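Two grippers, one arm, one winter

We spent most of December swapping hands on the same arm in the back room at Narnonbridge. One was the Inard, a plain pair of fingers that opens and shuts and has no further ambitions. The other was the Falludance, which is softer, dearer and came with a booklet. Kirsten Nørgaard did the bolting on and off. Hjalti Hviid ran the arm, and I stood nearby holding the wrong size of hex key.

The rules were simple. Both grippers got the same objects, the same lighting and 10 tries at each. Whatever the wrist camera saw, we kept. Captions by me, grumbling by everyone.

1. The wrist camera, close up

A tall pale cylinder with shiny black stuff bunched up on either side of it. Only the left edge is properly sharp, and the highlight near the top has very nearly burnt out. Dagný Vestergaard thinks this is a perfectly good view. Dagný wrote the exposure settings.

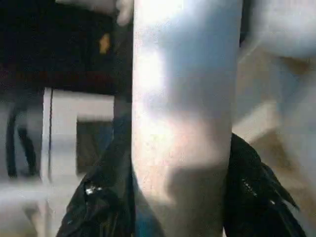
2. What we changed afterwards

Exposure came down, and we moved the lamp to the other side of the bench - a job that took two people and most of a morning. Pale, smooth objects now have their own preset. Hjalti named it "ghost" and the name has stuck, including in the paperwork.

3. The scores, such as they are

The Falludance was kinder to anything that creases. The Inard was quicker and didn't need its booklet read aloud to it. Over 87 grasps the gap between them was smaller than the gap between their prices, and Tove Vídalín has asked me to put that in writing. There it is, Tove.

We still have the Sandhu controller to try with both of them. It has been on the shelf since the autumn, waiting for a cable that fits. Auður Ingvarsson has ordered one, and also a second one in case the first turns out like the last.

Posted 2/16/20

Recent galleries
Sandhu controller: the unboxing
Cable ties we have known
Narnonbridge open evening
Fingertip pads, new and worn
The arm gets a bigger table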